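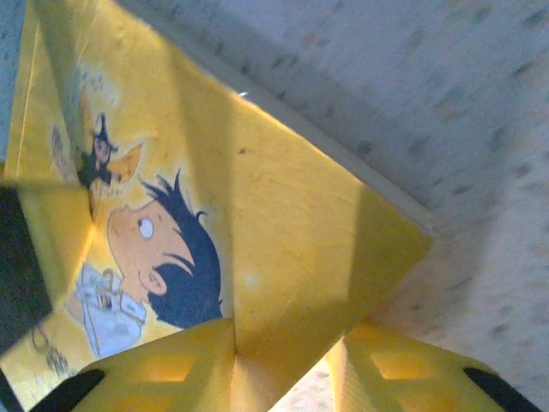
On the folding question, Terence Haslam wrote:

> I'd put paper well behind towels. A towel forgives you, and a crease in the wrong place stays there for good. My guess is we're 6 years from a machine I'd trust with the gift wrap.

Category: List archive / Chores and machines

Terence, thank you for this, and I'm sorry to be slow (November is always a muddle at our end). I think I agree with you on paper, though I'd be a bit kinder about the timing – maybe because I've spent so long at the wrapping counter in Narville and know how badly people do it too!

We get through up to 300 sheets on a busy day, and the printed ones are the worst, with the cartoon kids running sideways if you start from the wrong corner. Getting hold of the sheet is the easy bit, I'd say. Knowing how hard to squeeze, and when to let go so the fold stays sharp, took me 4 winters to learn. If a gripper can manage that by itself, I'll happily hand over my stool and go make the coffee.

Has anyone at Stoston tried thin stock as well as card? I'd love to hear.

Warmly,
Narville counter

Recent on this list:
Dishwasher loading, again
Hurnow bench notes
Socks: are pairs too hard?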